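Ritano Hand Gripper, wide-lens version
Updated 2021-02-01

Handheld gripper for recording demos. You hold it, do the chore, and the camera on the tool logs the whole thing from the fingers' point of view. No arm needed on site. Comes ready to record, charger in the box, card not included.

What you get: gripper, fisheye camera and mount, one spare set of blue ribbed pads, hex key, printed quick start. Recording is 60 frames per second. Weight 62 dag with camera on (yes, we weigh in dekagrams, Valdis Pētersons does the spec sheets and he won't budge).

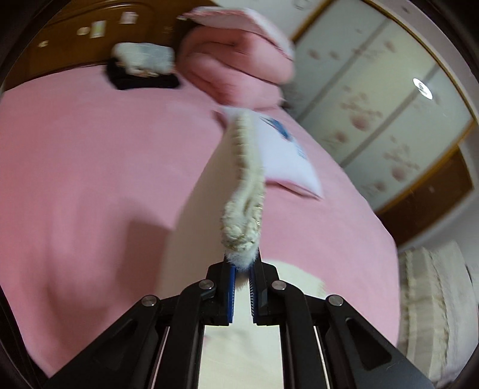

Soft goods are where most buyers start, so the pads got the most work this round. Old flat pads let thin cloth slide out sideways. The ribs are small teeth, facing each other, and they bite on pile without you having to squeeze like crazy. Fuzzy strips are a good test piece: pinch low at one end, as with the cream one held over the pink bedspread, and the rest is free to twist and curl however it likes. Record plenty of those. A policy that only ever saw flat towels will be lost on anything knobbly. Sewn-in tags are worth leaving on too.

Linkage is black plate on four round screws. Check them every 16 hours of use, snug not tight. If the fingers stop closing parrallel, that's your first stop.

Recording tips from Melina Karras, who ran our bedroom set in October — around 1,000 episodes, all cloth:
Start and end each episode with fingers open.
One task per clip. Grab, move, let go, stop.
Swap rooms often. Same bed every time teaches it the bed.
Blurry clips, keep them unless the fingertips are blurred too.

Export goes straight to Bruleck format, finger width and pose included. Older Kendavmont loaders need the converter, its on the downloads page.

Pads wear out. Replacement sets sold in pairs, blue only for now. Gray back in stock soon, we hope.

Lab orders and bulk quotes — use the contact form, put the quantity in the subject line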